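Osbridge Clothing Room: Progress Report to the Tasov Fund
May 2018
Prepared by Remedios Lozano, project manager
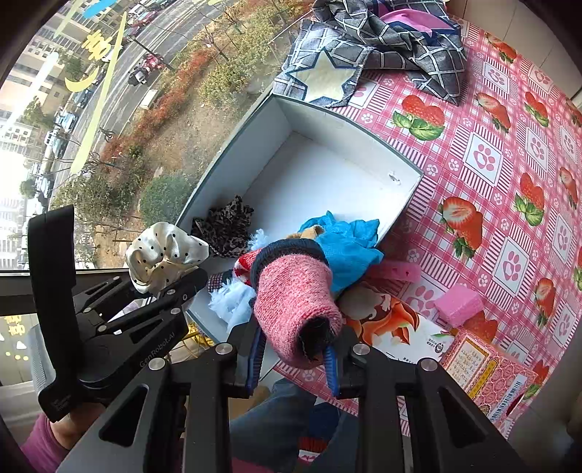
Pink sock with navy cuff, and an open white box.

Grant purpose

The grant pays for a free clothing service for households in Osbridge and the Abella neighborhood, run by two paid staff. It covers rent on the clothing room, wages, laundry costs, the van lease, and a small budget for buying new items that we can't get in usable condition through donations. This report covers the first half of the grant period. The financial statement is being sent separately by our bookkeeper and uses the same headings as the approved budget.

Summary

The target for the full grant is 400 clothing packs. We passed 100 during the winter and are now close to where the work plan said we should be at the halfway point. Pickup points are open at all four planned locations. Laundry has cost more than we budgeted. The mending sessions started late and are the weakest part of the project so far. We are asking for one change to the budget, explained under Spending.

Clothing packs

A pack is made up to order for one person. The family or a referring worker fills out a one-page form with sizes, and we put together a week of everyday clothing, underwear and socks included, plus a coat in the cold months. The form has been rewritten since the last report. The old one asked for age and general size, and too many packs came back with pants that didn't fit. The new form asks for waist and inseam in inches and has a line for shoe size. Schools told us parents often don't know the inseam, so the back of the form now shows how to measure it from a pair that fits. Returns for poor fit have dropped a good deal.

Children's packs make up most of the demand, and within that, boys' pants from about the first grade up are the item we run out of first. Knees wear through and there is very little left to donate. Adult packs go mainly to people starting new jobs who need plain dark pants and closed shoes. Baby clothing is the one area where supply is well ahead of need. We have started passing the extra on to the maternity clinic, which has room to store it.

Requests come from the schools, the clinic, the housing office and families themselves. When we wrote the proposal we expected nearly everything to come by referral. Families asking directly is now the larger share, mostly by phone. We have kept the rule that no proof of income is required. It has not caused trouble.

Pickup points

The first three points opened on schedule: the clothing room itself, the Osbridge branch library, and the health clinic. The fourth, at the Abella laundromat, opened later than planned. The owner wanted the insurance question settled in writing, and our insurer was slow to send the certificate. It is now the busiest point after the clothing room. People can collect a pack in the evening, when the library and clinic are closed, and several families have asked to switch to it.

The library has asked us to limit the number of packs held there at one time. They are kept behind the front desk, where there is only one deep shelf. We have agreed to bring packs over twice a week instead of once. It adds driving time but the branch is on the way to the clinic, so the cost is small.

Supply and sorting

Donated clothing comes in through the clothing room during open hours and from collection days at schools and churches. The quality of what we get is uneven. Coats and sweaters are good on the whole. Underwear and socks are hard to source secondhand, and we only hand out used socks if they are a matched pair with sound heels and toes. All underwear is bought new. Single socks are held for a month to see if the other one turns up in a later bag, which happens more often than you would expect, and then go to recycling.

Clothing we can't use goes to Plevumex, which collects from us and pays by weight. The payment is low and the price went down in the winter. We treat it as a small offset against the van costs and have not built any spending on it. Plevumex also changed its rules and will no longer take shoes or anything with a stiff lining, so those now go out with our regular trash. This raised our trash bill slightly. We are looking for another outlet for shoes and would be glad to hear from the Fund if any of your other grantees has found one.

Sorting used to be done by type of garment and then by size. We now sort by size first. It takes up more shelf space, but making up a pack is much quicker, with everything for one size within reach. Sveva Pellegrini, our sorting coordinator, drew up the new layout and relabeled the shelves over a long weekend while the room was closed. She has also written a short guide for new helpers covering what to keep, what to wash again and what to send out. A copy can be sent on request.

Laundry

Everything that comes in used is washed before it goes on a shelf. The proposal assumed we would do most of this on our own machines. One of the two washers failed in the fall and the repair took several weeks, with the part on back order. During that time we paid for outside laundry by the pound. The washer is running again, but we still send coats out, as the machines we have are too small for them. Drying is the slower step. In damp weather we can't keep up with the washers, and clean wet clothing has to wait its turn.

We have had a quote for a larger dryer. The electrical supply in the room would need an upgrade first, and the landlord has agreed to this in principle but has not given a date. We do not expect it to happen before the fall.

Mending sessions

The plan was for an evening mending session each week, open to anyone, with machines and thread provided. Sessions started two months late. The person we first hired to lead them moved away before the opening, and it took time to find someone with both sewing experience and free evenings. Attendance since then has been low. Some evenings only a couple of people came.

We asked at the pickup points what would make people come. The main answers were childcare and the hour. A few people said they would rather drop something off and collect it later than learn to fix it themselves. We have moved the session to Saturday morning and added a drop-off basket for small repairs such as buttons, hems and broken zippers. The basket filled up in the first week. Zippers take longest by far and we may have to limit them to coats and school bags.

It is too early to say whether the new time will bring more people to the sessions. If attendance is still low at the end of the summer, we would like to talk to you about putting the money into a repair service with the session as a smaller part of it.

Staffing

Both posts are filled. Sveva Pellegrini moved from part-time to four days a week, as allowed for in the approved budget. The driver's hours have not changed. Helpers come mainly from the high school and the retirees' club. The high school students will be gone over the summer, which matters because August is our hardest month. We are trying to fill the gap through the community college.

Back-to-school period

Last August we had more requests than we could fill before the first day of school, and some children got their packs two weeks into the term. This year we will take back-to-school requests early, with a form going home from the elementary schools before summer break. Packs will be made up through July and held here under the family's name. We have also asked families to tell us if a child has grown before pickup, so that pants and shoes can be swapped. Backpacks are outside the grant and will be paid for from a separate local appeal.

The larger risk is space. Made-up packs take more room than clothing on shelves, and we will be holding a lot of them at once. The tenant next door has offered us part of a storage room for the summer at no charge. We have looked at it. It is clean but has no shelving, and we will need to borrow some.

Spending

Spending is in line with the budget except for laundry, which is over, and mending, which is under. The overspend comes from the outside laundry service during the washer repair and the continuing cost of coats. The underspend comes from the late start and the weeks when no session leader was in post.

We ask the Fund's permission to move the unspent mending money from the first half of the grant into the laundry line. The total grant would stay the same. The mending budget for the second half would not be touched. If the Fund would prefer that we cover laundry from our own reserves, we can do so, but we would then put off replacing the van tires until winter.

Next steps

Back-to-school forms go to the schools before the end of term. The storage room will be set up as soon as we have shelving. We will keep pressing the landlord for a date on the electrical work and will let you know when we have one. The coat drive will start earlier than last year, so that coats can be cleaned in batches before the weather turns.

Questions about this report can be sent to Remedios Lozano at the clothing room. The next report will follow at the end of the grant, with figures for each pickup point set out in the format you sent us.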